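Bench notes on phone cases and where they get stored, from the Pondunum accessories bench. Short thread.

1/ The drawer had reached 63 cases in one cardboard carton. Frosted ones scuff the glossy ones, and nothing can be found without emptying the lot. Sorting started in November.

2/ First sort is by finish. Frosted, semi-transparent plastic goes in its own group. It hides fingerprints well and hides the model markings equally well, so check the openings before you label anything.
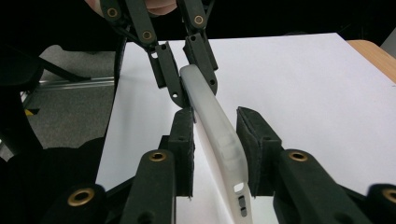

Frosted white, small rounded opening near one end.

3/ Second sort is by size. I stopped using the printed labels after two of them disagreed with the phones. A caliper across the short side takes less time than reading a faded sticker.

4/ Storage trial: clear rigid boxes against the old carton. Walls you can see through save opening the box. A cutout in the short wall gives you something to pull on when the box is on a shelf. Pale cases in a clear box on a white table are hard to see, so the shelf liner will be gray.

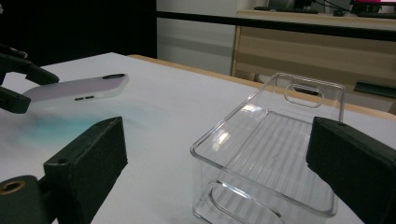

PONDUNUM / Accessories Bench

5/ White phone, lavender-white case. Light-colored cases are kept apart from dark ones here. Dye transfer from a cheap black case took out two of mine last year and no cleaner shifted it.

6/ Cases stand on their long edge, backs facing the same way, with a card divider between finishes. Stacking them flat puts the load on the camera cutout, and thin rims take a set.

7/ Iridescent backs get a divider each. The color moves with the viewing angle, so a one-word label is useless. I write the two strongest colors and the cutout shape.

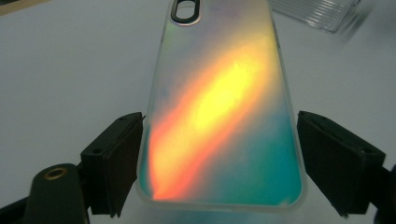
Orange to yellow streak, teal lower right, pill-shaped cutout. I'd write that up as "orange/teal, pill."

8/ Shelf depth is 40 cm. Measure yours before buying boxes. Next up is cables, and there are 124 of those.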